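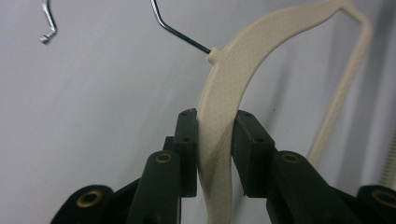
Clothes Room, Lollville: Gallery
Page kept by Mi-kyung Shim

Welcome to the gallery of our clothes room. We lend clothes to people who need them for a short time: a jacket for a job interview, a coat for the first winter here, a dress for the wedding of a cousin. The room is on the upper floor of the old Nodley shop, and you come in by the side door. I have kept this page since May and I add to it when I find a free evening.

Last year we lent 3,424 pieces. For so many clothes we need a lot of hangers, and many visitors are surprised how much we talk about them. So this part of the gallery is for the hangers. Shirts, coats and children's things will get their own parts later.

The cream hanger
Plastic, with a thin metal hook and a wide arm. The wide arm is kind to the shoulders of a jacket, and we keep this kind for jackets and heavier blouses.

The surface
It is matt and has a very fine pattern, which you notice better with the finger than with the eye. A silk blouse still slides on it a little, so please close the top button before you hang one.

The hook
The wire goes into a small raised round part on the top edge of the arm. This is the place I look at first when a bag of hangers is given to us. If there is a crack in the plastic there, the hanger goes to recycling, also when the rest is like new.

The shape
The arm curves downwards and there is an open space in the middle of the hanger. I like to put a scarf through it, so that it stays together with its coat. Please tie it only loosely.

Where the hangers come from

We own nearly 3,000 of them now. The largest part came from Revex, the dry cleaner in the station street, when they changed to a different model and asked if we wanted the old ones. We said yes before we had thought about where to put them! They lived in boxes under the stairs for a whole winter, and every week I carried up one box and sorted it on the floor.

The long rails are from Schmieder. They were bought second-hand and they are strong, but the wheels do not like our floor. If you must move a rail, please push it slowly from the end and ask another person to hold the other side.

How we hang

All hooks look in the same direction, with the open side to the wall. Then you can take ten jackets together in your arms and none of them stays behind. Trousers are folded over the bar, or clipped at the waist if they are wool. Knitted things are never hung, they lie on the shelf.

Empty hangers go back to the left end of the rail. Please do not leave them between the clothes, they catch the sleeves and it takes a long time to free them.

If you have hangers to give

We are glad of plastic ones with a wide arm, and of small ones for children. Thin wire ones we cannot use at the moment, we have three full bags already. You can bring them on Saturdays in the morning or leave them with the lady at the bakery downstairs.

Last change to this page: 11/07/2026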